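Home Papers Issues Authors Contact

Bhavana Achari and Nesma Samir
29 November 2020

14 shares 3 comments

3. Worktop height and shared kitchens

3.1 Background

Most of the older housing studies treat the kitchen as one person's room. One cook, one height of worktop, one set of habits. That was never quite true of the flats we looked at in Brilwood, where two or three households may share a kitchen and the evening meal gets made in shifts. Our question is a plain one: does a fixed counter height push people towards certain jobs and away from others?

Earlier work from the Walar estate said yes, but only for people who cook daily. We wanted to know about the rest. The ones who make tea, cut fruit, pour a drink, heat something up and leave. Light use, we call it below. Light use is badly covered in the literature and teh reasons are not hard to guess. It is quick, it leaves little mess, and people forget to write it down.

3.2 Homes and diaries

Diaries were kept in 27 homes through June. Each home had a paper sheet taped inside a cupboard door, with a pencil on a string. Entries were short: time, job, standing or sitting, where on the counter. In all 2,841 entries were usable. A further batch from the Skutix building was dropped, as the sheets had been filled in all at once at the end of the week, same pen, same hand.

Homes were sorted by counter height into low, middle and high. No attempt to match for age. We would do this differently now.

Light use was split into cold jobs (juice, cereal, sandwiches) and hot jobs (kettle, toast, soup). Figure 1 belongs with the cold jobs.

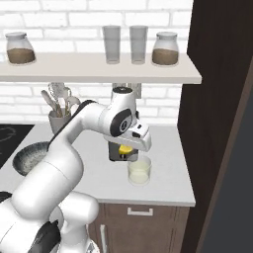

Figure 1. Drink-making at a kitchen counter, with a glass on the worktop.

Hot jobs hardly moved with height. People go where the socket is and put up with it. Cold jobs did move. In the low homes they drifted off the counter altogether, to the table, to a tray on the knee, in six homes to the top of the washing machine. Tall residents said the low counter made their back ache even for something as short as a sandwich. Shorter residents in the high homes complained too, mostly about cutting.

3.3 Follow-up visits

Over 31 hours of follow-up talks were held, usually in the kitchen itself. Two points came up again and again. First, clutter. A counter that is the right height but full is no use, and people said so before we asked. Second, light. Several residents in the Mets block did their cutting by the window whatever the height there, and moved back to the main counter after dark.

Neither point was on our diary sheet. Clutter in particular should of been, and we have added a column for the next round.

3.4 Limits

Diaries miss things. Children's entries were patchy and we left them in. Guests were not recorded at all. The height bands are rough, being based on one measurement at the sink end, and some counters sloped. We also can't say much about winter, when the cold jobs may well drop away and the kettle takes over.

Section 4 takes up storage.

Previous Next Back to issue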